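Search this notebook Search

Shared bench log, hand grippers, December, started 4 p.m.

Picking up from the last entry, where I wrote that the left gripper was "fine now." It was not fine. The trigger return was sticking at the last bit of travel, so the fingers closed like they meant it and opened like they were being asked to help someone move. Took it apart again. One pivot had a burr on it, put there by me, with the good file. Cleaned it up, put it back together, dry, no grease. If anybody wants to argue for grease, the page opposite is blank.

Firmware on both is the Tuominen branch, with the closing threshold set to 40. Wustlow is still on the shelf until somebody finds out why it reboots when the second gripper is plugged in. I have a theory and it involves the hub I bought for very little money.

The job for the evening was books and a basket. Kolow (the task list, for anyone who joined after we stopped naming things sensibly) has wanted a thin, stiff, slippery object on it for ages, and a hardcover is all three. We ran it on the bordered board on the floor, with the blue basket toward the back. 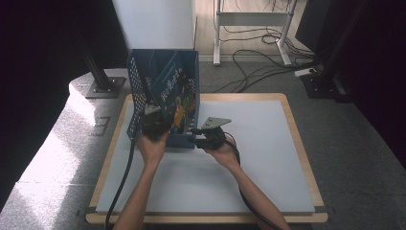
The first 12 runs were for my education and don't count. What I kept getting wrong was the wrist. You come in square to the cover because that feels polite, the pads meet the board edge of the book at an angle, and the whole thing swings like a gate. Come in with the fingers already tilted to match the book and it behaves. I wrote this down in the spring as well, on a page I found tonight while looking for the blank one.

Threshold notes:
40: holds while still, slips once you turn the wrist
82: holds through the turn, and my forearm has opinions
Anything between: not tried, it got late

The cables need another look. The left one drags when I cross over to the right side, and I can feel it in the trigger. Strain relief moves back toward the wrist on the next version. The print is set up under Donditz rev 4, please don't slice it again with your own settings, you know who you are.
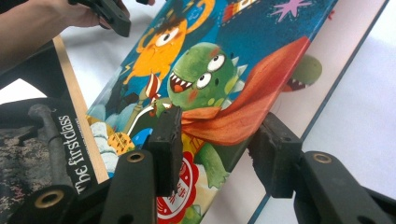 Picture book in the pads. Black book next to it, tan edge showing.

Pads: the scuffing is cosmetic so far. I ran a thumbnail over them and there's no real groove. Still, matte black block on glossy cover is not a great pairing, and I'd like to try a thin rubber face before we blame the threshold for everything. There's a sheet of it in the drawer marked SPRINGS. There are no springs in the drawer marked SPRINGS.

The other thing I want on paper is the regrip. Pinch near a corner and the book wants to rotate about the pads, so you end up chasing it with the other hand, and the log then shows two grippers having a disagreement. Pinching nearer the middle of the edge is steadier but leaves less room to get past the basket rim. I've been splitting the difference and calling it a method.
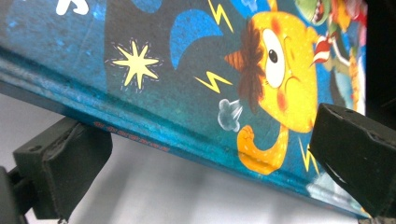
Anselmo Lopes wrote in the margin that I'm solving the wrong end of it: leave the threshold at 40, put the rubber on, and slow the wrist down, and if it still slips then he'll believe in 82. He also wants the corner pinches kept in the log and tagged, on the grounds that a model trained only on my good grabs will be very confused by its own bad ones. I hate this because it's right. Tagging them "corner" from here on.

To do
Rubber faces, both grippers, one thickness to begin with
Rerun at 40 with a slower wrist
Move strain relief, Donditz rev 4
New hub, one that cost money
Relabel the SPRINGS drawer, or buy springs

Packed up at 9:30. Left gripper still opening cleanly at that point. I am not writing the word "fine" again.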